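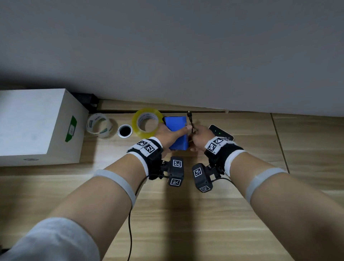 Workshop tips from the Sesimum robotics club

I am Martim Simões, and I help the students who prepare for the Niltetton contest. In this task a robot must tidy a work table, and the students teach it by recording their own hands. We meet after classes, and by now I repeat the same small advice so often that I decided to write it down.

Before the wrist straps go on

Prepare the objects first. When you wear the modules it is difficult to open a bag or peel tape. Put the elastic bands on the forearms and check that they do not press the skin. Short sleeves are best, or push the long ones well above the band.

Look at the marker squares. If one is scratched or has glue on it, change it now. Clean them with a dry cloth only.

The cable should go down along the arm and have some slack. Last August we lost 11 recordings in one afternoon with a cable that was pulling out of its plug.

Moving boxes

Use both hands, one on each side, and keep the marker squares free. Do not hug the box against your body. Slow is fine. Put it down completely before you open the fingers.
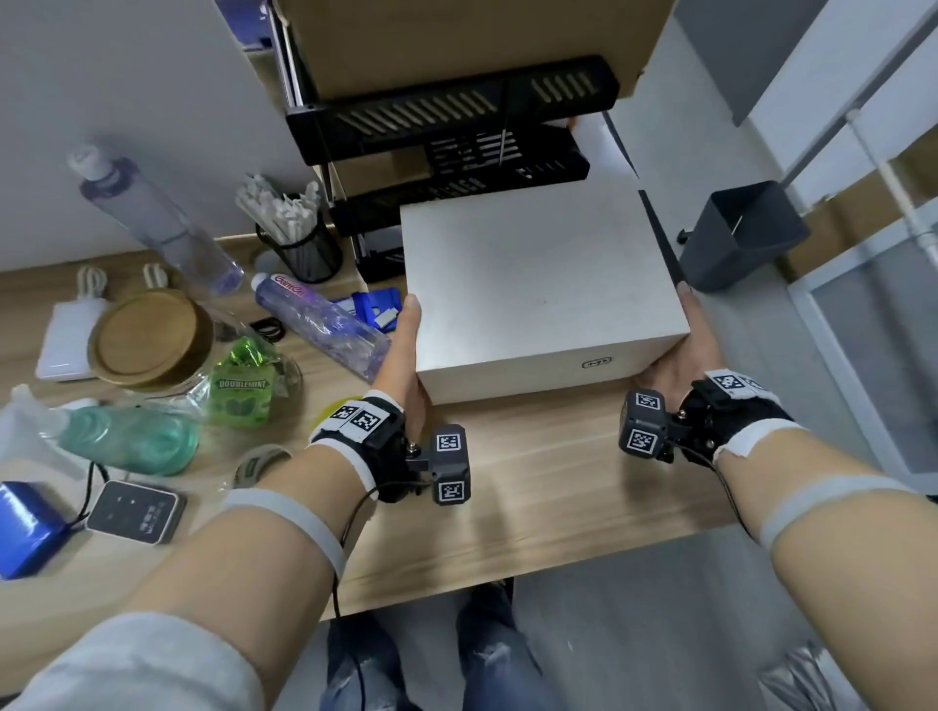
Celeste Meireles wrote to me that I should also speak about weight. In her group they practiced for weeks with empty cartons, and when the Treloar team lent them full ones, every grip they had recorded was too soft. She now puts a bag of rice inside and closes the box with tape. I tried it, and I recommend it also.

Letting go

Many beginners take the hands away too fast. Open the fingers, wait a moment, then go back. You can leave a hand above the table while the other one finishes, but do not rest it on the object by habit.
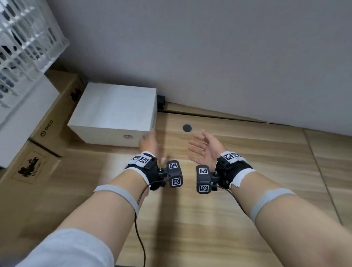 Left hand at the box, right hand over the table.

Small things with cables

Power banks, chargers and tape rolls are good objects for practice, and every house has them. Fold a short cable double so it does not catch on the fingers. If you hold two similar things, keep a gap between them. Our program, Sotari, mixes them up when they touch.
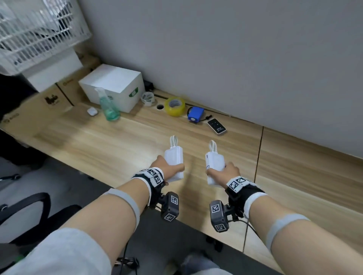

A power bank in each hand, with the tape rolls behind.

After the session

Stop the recording before you remove the straps. Write the file name on the paper list the same day. We had 236 files by the winter break, and the ones without a note took very long to sort.

Do not work more than 20 minutes without rest. The shoulders get tired and the movements become strange. Loosen the elastic bands during the pause and drink some water.

Charge the modules at night with the switch off, and bring 2 spare straps to the contest.

Last change to this page: February 16, 2025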